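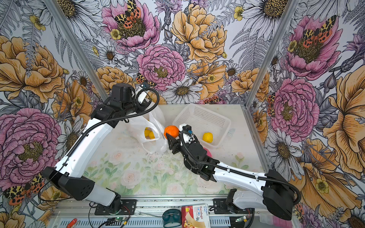
Most of the skill lies in letting go at the right moment, according to Velimir Trajkovski, and a learner who hurries the release will teach the robot to hurry as well.

The remark sums up much of the training given at Leka, the workshop in Kistdale where operators guide pairs of robot arms through household tasks by remote control. Each attempt is recorded from start to finish, and the recordings are later used to teach the machines to carry out the same work unaided.

Handling items with a plastic bag has held a place in the programme since September. A bag has no fixed shape. Its handles fold inwards and its mouth closes without warning, so that no two attempts are alike. The collection for this task now stands at 2115 attempts, of which 472 were set aside after review.

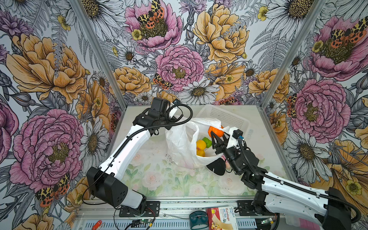 The right gripper holds an orange, tangerine-like item above the mouth of the bag.

Operators work in sessions of 90 minutes and change places at the end of each. Ermira Golob, who oversees the reviews, asks that small errors be left in the record, provided that the operator goes on to correct them. "A robot must also be shown how to recover," she says.

Opinion within the workshop is divided on pace. Ignacio Mansilla favours slow, even movements throughout - he believes they are easier to learn from - while others prefer the natural speed of the hand. A comparison of the two methods is under way, and both sets of recordings will be reviewed at Colley.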